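Institucional > Quem somos > Recolha de demonstrações

Categoria: A empresa

Sobre a Cludonico

A Cludonico produz conjuntos de demonstrações para sistemas de aprendizagem aplicados à manipulação robótica. Trabalhamos com laboratórios universitários e com fabricantes que precisam de exemplos consistentes, documentados e recolhidos segundo um protocolo conhecido. A nossa atividade abrange a definição das tarefas, a operação dos braços, a revisão das gravações e a entrega dos dados anotados.

A empresa nasceu do projeto Rakov, dedicado à manipulação de utensílios de mesa, e mantém desde então a mesma orientação: tarefas quotidianas, repetidas por operadores com formação própria, em postos de trabalho de configuração estável. O catálogo atual reúne 241 tarefas. Cada tarefa é descrita numa ficha que fixa a posição inicial dos objetos, as variações admitidas e o critério de conclusão.

As sessões decorrem na sala Hämmerli, entre as 9h00 e as 17h30. Cada operador recebe formação inicial no posto que lhe é atribuído e só passa à recolha efetiva depois de aprovado pela equipa de revisão. As demonstrações interrompidas são conservadas em arquivo separado, com indicação do motivo, e podem ser cedidas aos parceiros que estudem a deteção de falhas.

A coleção Vollum, concluída em junho, compreende 1.394 demonstrações, das quais 1.241 foram aceites na primeira revisão. O objetivo fixado para a coleção seguinte é de 2.000 demonstrações, com maior variedade de louça e de iluminação.

Os pedidos de colaboração são apreciados pela direção técnica, que responde por escrito e propõe, quando adequado, uma visita às instalações.

A família de tarefas de mesa ocupa a maior parte do nosso plano de recolha e serve de referência para a formação dos novos operadores. Utilizam-se réplicas de alimentos, dispostas em louça de cor contrastante com o tampo branco. A beringela de brincar, pousada em diagonal no prato verde com a ponta clara para lá do rebordo, ao lado de uma peça cor de laranja, corresponde ao tipo de disposição que as fichas preveem para os exercícios de preensão. A vista obtida junto à garra é arquivada com o registo dos movimentos do braço.

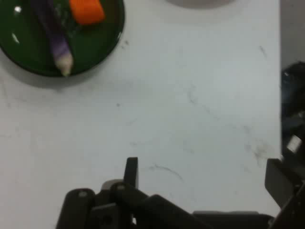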